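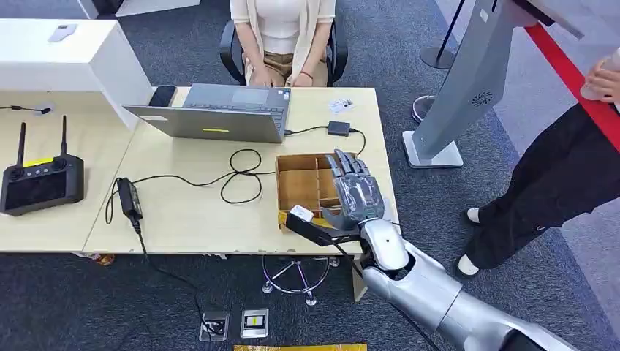
Chapter 4
Sorting, Grading and Packing in the Small Warehouse

Learning aims

By the end of this chapter, students should be able to describe how goods are received and sorted, explain the difference between sorting and grading, and choose a suitable method of packing for a given order.

4.1 The growth of the trade warehouse

Before the railways, most goods in the town of Trandgate were sold close to where they were made. The first public warehouse opened beside the goods yard in 1878 and held mainly seed, buttons and small ironware. Its rules required every parcel to be opened, checked against a written list and placed in a numbered bay. A surviving stock book records 832 separate lines of goods, many of them held in very small amounts.

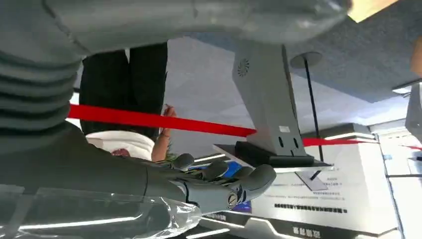
The keeping of small lines remains a costly part of warehouse work. A pallet of flour may be moved once and forgotten, but a packet of hinges must be stored, found, picked and wrapped. In her study of the Sabbagh stores, Areeba Rizvi found that fewer than 50 lines made up most of the weight sent out, while the remainder took up most of the working day.

4.2 Sorting and grading

Sorting places unlike goods apart. Grading divides goods of the same kind by size, quality or condition. The two tasks are often carried out at one bench — a practice that saves floor space but can lead to errors when trade is heavy. Section 4.3 sets out the layout of such a bench, and the case study on page 207 follows a single order from receipt to dispatch.

Key terms: bay, dispatch, grading, line, picking, stock book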